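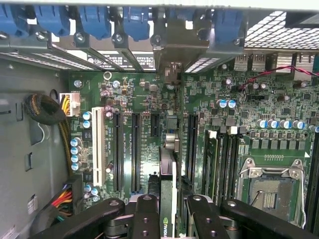
Which introduction book for a small interfaith reading group?
Posted by Halldóra Vídalín

Hello everybody. I organize a reading group in our town, we are 8 persons, and every winter we read one book about a religion that is not our own. In January we start with the Baha'i Faith. I look for a book which is not too heavy, because two of our members read English slowly, as I do also. I would prefer that it has quotations from the writings and not only explanations. Is it better to take one introduction, or to read a short original text together? Our budget is small, we can pay 40 dollars for all the copies, so used books are fine.

Jade Ackroyd
Go with original text. Introductions are all the same.

Ayodele Jibrin
I would do a little of both. We tried this in our group in Stusteck two years ago. We began with The Hidden Words, which is very short, each passage is only a few lines. One person reads a passage aloud, then we stay quiet for a minute, then we talk.

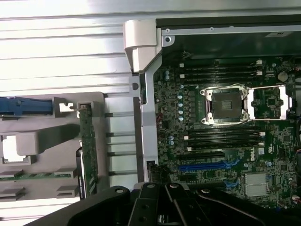 For slow readers this is good, but the language is old-fashioned ("thee" and "thou"), so please tell them before. After three evenings we felt that we needed some history, and we bought one used introduction and passed it from house to house. A book of 500 pages is too much for this purpose. Also ask if there are Baha'is living near you. In our case a lady came for one evening and answered questions, and she lent us four copies of the book, so we spent almost nothing.

Femi Amadi
I agree with Ayodele. Check your library too, mine had two introductions on the shelf under world religions.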